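I moved the cleaning supplies last Wednesday. They had been in the cabinet under the kitchen sink since we got the apartment, and the cabinet under the kitchen sink has a pipe running through it at exactly the height of a spray bottle. Anything tall had to go in sideways. Anything sideways rolled.

The new spot is the bottom two shelves of the hall closet, where the board games used to be. The board games are on top of the bookcase now and I will deal with that in July when I do the living room.

I started by taking everything out and putting it on the floor. Then I put it in groups. I had read that you should group by room, so bathroom things together, kitchen things together. That didn't work for me. I use the same brush on the tub and on the back step, and the dustpan goes everywhere. I ended up grouping by shape, which sounds dumb but fits the closet better.

Long things go along the back wall, standing up in a bin. Bottles go in front of them. Brushes and other things with bristles get hooks on the inside of the door. Cloths are folded in a shoebox on the upper shelf. That is the whole system.

The bin is a tall square one from Priser. I looked at the Hastura one first, because it has dividers, but it was two inches too deep for the shelf and the door wouldn't have closed. Measure your closet before you order. I measured mine after, and sent one back.

Long things are the worst to store. A bottle stands up by itself and a cloth folds flat, but anything with a handle and a head at one end wants to fall over, and it takes its neighbors with it. Feather dusters are a special case. If you stand one on its feathers they bend and stay bent, and if you lay it down it takes up a whole shelf and something ends up on top of it. Handle down, feathers up, in the tall bin, is the only way I've kept one in decent shape. 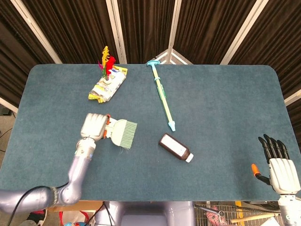
Brushes are easier as long as they hang. I used to keep mine bristles down in a bucket and they all ended up leaning the same direction. Now each one has a hook. If the handle has no hole in it, I tie a loop of string around the neck and hang it from that. One of mine has a handle too thick for the string to grip, so I put a rubber band under it and it hasn't slipped yet.

Bottles I keep upright, caps tight, labels facing out. I had one in the old cabinet that had been on its side for who knows how long and had leaked a slow ring of soap under everything. It took most of an evening to get that off the cabinet floor. Warm water and an old plastic card did it in the end. The liner I had down there was no help, it just held the soap in place. I threw the liner out.

While everything was on the floor I got rid of some of it. Two sponges that had gone hard. A spray for a stovetop we no longer have. A refill for a mop that broke at the last place. I kept a half bottle of Endley floor soap even though I don't like the smell, because it works on the entry tile and nothing else I've tried does.

The shelf cost more time than anything else. The closet shelves are wire, and small bottles tip between the wires. I cut a piece of thin board to lay over the lower one. The first cut was crooked so there is a gap on the left, which I have filled with a roll of trash bags. It took 30 minutes, and most of that was looking for the saw.

A week later it is holding up fine. The one change I've made is moving the cloths down and the dishwasher tablets up, since I reach for the cloths every day and was knocking the box off the shelf. I also need a second hook for the dustpan. The one it's on now is shared with the hand brush, and they bang against the door every time someone opens it.

The cabinet under the sink has the trash can in it now, and a spare roll of paper towels next to the pipe.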